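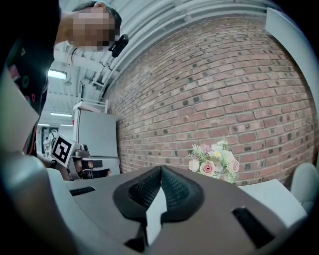 项目进展 > 布拉多内罗（Bradonero）> 双手示教 > 致资助方中期报告

2024年7月10日 星期三
布拉多内罗项目组 供稿

致莱拉丁（Lelladine）资助办公室：

贵方上次来信问了两件事，一是机械臂什么时候能把花插进瓶里，二是钱花到哪里去了。第二个问题好回答，放在后面。第一个问题，目前的答案是“有时候”，下面用比较长的篇幅说明这个“有时候”的含义。

先说阶段目标。按任务书，本期要用手持夹爪采集双手操作的示教数据，覆盖四类动作：取花、换手、入瓶、扶正。每一类都由人双手各持一只夹爪完成，再把轨迹和画面交给模型去学。到本期截止，通过质检、进入训练集的完整示教是128条。采集的总条数我们也有，但那个数字好看得多，容易引起误会，所以只放在附表里。

被淘汰的那些，原因大多很朴素。有的是标记被袖子盖住，位姿断了一截；有的是示教员中途把花掉在地上，弯腰去捡，夹爪忠实地录下了一段地板；还有一批是动作做得太漂亮。最后这种需要多说几句。熟练的示教员插花时会用手腕轻轻一转，花茎顺势滑进瓶口，看着很舒服，可是我们的机械臂腕部转不到那个角度，模型学了以后会在瓶口上方停住，姿态僵硬，像是突然想起家里煤气没关。所以现在的示教规范里有一条：请不要做得比机器好太多。示教员们对这条规定意见很大。

关于场地

采集仍在阿兰西比亚（Arancibia）的那间砖墙屋子里做。当初选它，理由是租金便宜，墙面纹理丰富，视觉定位应该占便宜。前半句已经证实。后半句大体也对，红砖的颜色深浅不一，砖面又坑坑洼洼，特征点多得用不完；可是砖和砖之间终究长得像，夹爪贴着墙快速平移的时候，定位偶尔会认定自己还在上一块砖那里，轨迹于是凭空跳回去一小段。采集时在墙边放几样长得不像砖的东西，情况会好很多。本期没有为此另列预算，用的是屋里现成的家具。

日光灯也值得提一句。鱼眼镜头视角很宽，夹爪一抬头就会把天花板上的灯收进去，自动曝光随即变暗，花也跟着变暗，浅粉色的玫瑰和奶白色的玫瑰这时候在模型看来是同一个东西。我们试过关灯，关灯以后标记识别不稳；试过给灯罩蒙纸，蒙完屋里的人普遍犯困。最后的办法是锁定曝光，每天开工前对着同一块白板调一次。这个办法在任何一本入门手册里都写着，我们花了将近两周才绕回到它。

关于花

贵方审阅预算时对“仿真花”一项打了问号，在此正式答复。真花第一周试过。真花会蔫，上午的花和下午的花硬度不同，花瓣会掉，掉下来的花瓣粘在指垫的纹路里，得拿牙刷刷。真花的另一个问题是同事会顺手带走几枝。仿真花没有这些毛病，花茎里有铁丝，弯成什么样就是什么样，这对重复实验有利，也使得茎秆在反复夹持之后渐渐长成了一副饱经世故的样子。我们规定每个采集时段结束时把茎重新捋直。执行情况尚可。

仿真花也带来一个没料到的麻烦：小雏菊那类细枝很轻，夹爪一合，力反馈几乎没有变化，示教员常常以为自己夹住了，抬手一看，花还在原处。玫瑰茎粗，不存在这种误会。因此训练集里玫瑰偏多，雏菊偏少，模型对玫瑰的感情也明显深一些。下一期会专门补采细枝。

关于设备

手持夹爪由斯卡瑟（Skaser）供货。本期到货分两批，第一批的指垫偏软，夹粗茎没有问题，夹细枝会打滑；第二批指垫的纹路更细，抓得牢，但边缘翘起来得也快。供货方的答复是请我们“避免过度使用”，我们回信询问多少算过度，对方寄来一包新指垫，没有附信。这件事就算解决了。

夹爪上的黑白方形标记原先是打印纸贴的，受潮卷边，检测框会跟着抖。现在换成了硬质底板，抖动基本消失。更换时有一块贴反了方向，左手于是在数据里当了整整一个下午的右手。那个下午的示教，模型其实学得相当投入，回放时两条机械臂胸有成竹地交叉到了一起，急停按钮在这次演示中表现良好。现在每天开工前的检查单里多了一行“左是左，右是右”，需要签字。

标定流程本期也理顺了。期初每次标定要走完一长串步骤，做的人要跪着，看屏幕的人要喊话。现在改成脚本，一个人站着就能做，用时18分钟，其中包括等脚本自己重启的那一次。重启的原因尚未查明，但它每次都在同一个地方重启，十分守时，所以我们把它写进了流程。

关于人

示教员的培训比我们预计的难。头两天，几乎每个人都会把夹爪当成自己的手来用，动作又快又准，然后在回放里发现机械臂根本跟不上。到第三天，他们开始有意放慢，慢到花还没进瓶，手先抖了。再往后才会找到一个合适的速度，这个速度没有办法写在纸上，培训手册里目前的表述是“像端着一碗别人的汤”。我们承认这句话不够规范，但新来的人都看懂了。

示教时头上另戴一个小设备，记录俯看的视角。佩戴一事进展平稳，只是长发的示教员需要先把头发扎好，否则发丝会垂进画面，模型会把它当作花茎伸手去够。这条是回放时发现的，当场所有人都往后退了一步。

另外要如实报告一点：远程遥操作那条线本期没有进展。任务书里写的是手持采集和遥操作两条线并行，用来比较同一个动作由人拿着夹爪做、和由人隔着屏幕指挥机械臂做，教出来的模型有什么差别。遥操作的主臂到了，线缆没到；线缆到了，接口是另一种；转接头到了以后，延迟大得足够操作员喝一口水再回来看结果。我们用它插进去过一枝玫瑰，参与者都很高兴，但没有人愿意再来一遍。这部分请求顺延到10月，具体安排见下文。

模型表现

用进入训练集的示教训练之后，在同一间屋子、同一组花、同一只瓶子的条件下，取花和换手已经比较可靠。入瓶看运气，主要看花茎当天弯向哪边。扶正基本不行，机械臂会非常温柔地碰一碰花，然后认为任务完成。

我们仔细看过扶正为什么学不会。原因在示教里：人在扶正一枝花的时候，多数情况是碰一下，退开，端详片刻，再碰一下。端详的那一段手是不动的，模型便学到了“碰完以后长时间不动”是正确行为，并且执行得很彻底。目前的对策是把端详的片段剪掉。剪掉之后机械臂不再发呆，改为不停地碰，花受了不少惊扰。两种模型我们都留着，验收时贵方可以选自己喜欢的那一种。

换一间屋子测过一次，结果不宜放进正文。附表里有。简单地讲，没有砖墙，它似乎不太知道自己在哪里。

经费执行

大头是人工和场地，这两项与预算基本一致。设备一项略超，超出部分全部是指垫和转接头。仿真花一项有结余。牙刷已报销。差旅一项没有动用，因为贵方原定的现场考察改了期，我们为此准备的横幅也还没有印，算是省下一笔。

下期安排

一、补采细枝，重点放在雏菊和那几样粉紫色的小碎枝上，由两名手最稳的示教员负责。
二、换背景再采一批。屋里另有一面白墙，特征点少得可怜，定位多半要吃苦头，但模型不能一辈子住在砖墙旁边。
三、遥操作线在10月之前完成延迟测试。延迟降不下来的话，我们会提交一份范围变更申请，内容已经写好了一半。
四、扶正动作重新设计示教方式，考虑让示教员把“看”和“碰”分成两段录，中间明确标出。示教员们听说以后问，能不能顺便标出哪一段可以挠鼻子。正在研究。

有两件事需要贵方决定。其一，是否同意把验收条件中的“任意花瓶”改为“指定花瓶”。我们手里那只瓶口宽，性格也好。其二，数据是否按原计划公开。我们倾向公开，只是公开之前要把画面里的人脸全部模糊处理，这项工作量当初没有写进任务书，现在正由同事在晚上做。倘若能追加一点工时，他们会很感激，白天的精神也会好一些。

附表和原始日志另行发送。日志里有些措辞是当班人员在夜里写的，请酌情阅读。

读者留言

隔壁视觉组：锁曝光这件事，我们在开题会上提过，会议纪要第二页。不着急，慢慢来。

项目组回复：纪要收到。已经打印出来，贴在灯的开关旁边。

某前示教员：“像端着一碗别人的汤”那句是我说的，当时说的是面。手册能改回来吗？面和汤的速度不一样。

砖墙爱好者：问个正经问题，手持夹爪贴墙走的时候轨迹会跳，你们有没有试过把惯导的权重调高一点？我们这边是瓷砖墙，跳得比你们厉害，调完好了不少，就是静止的时候会慢慢漂。

项目组回复：试过一档，跳是不跳了，漂得也确实悠闲。参数表可以换着看，请发到公共邮箱。

采购：转接头的发票抬头又写错了，请来一趟。

路过：所以最后插进去的那枝玫瑰还在瓶里吗？

项目组回复：第二天就拔出来继续用了，茎也捋直了。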